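Meltbridge Open Records Office
Public Access to Surveillance Records: Frequently Asked Questions

Last updated June 30, 2018

What does the ordinance cover?
The Surveillance Records Ordinance applies to street cameras, license plate readers and any other monitoring equipment operated by the City of Meltbridge or by a contractor on its behalf. Private security cameras are not covered, even where they face a public sidewalk.

Who may submit a request?
Any person may submit a request. Residency is not required, and applicants do not need to state a purpose. Forms are accepted online and at the Russo Street counter.

How long does the City have to respond?
The Office must respond within 10 business days. One extension of equal length is permitted if the applicant is notified in writing before the first period ends.

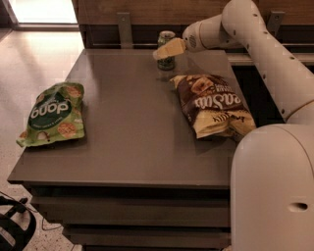 Requests for footage from more than one location are treated as a single request, provided that all of the locations appear on the same form.

Is there a fee?
Electronic copies are free. Printed records are free up to 600 pages per calendar year - after that, the standard copying rate applies.

Are license plate records available?
Applicants may obtain records for a vehicle registered in their own name. Under Section 57, all other plate data is released only as monthly totals. The totals for April are now available.

Can a denial be appealed?
Yes. Appeals go to the Pultedov County Hearing Office and must include a copy of the denial letter. Filing an appeal does not prevent an applicant from submitting a new, narrower request.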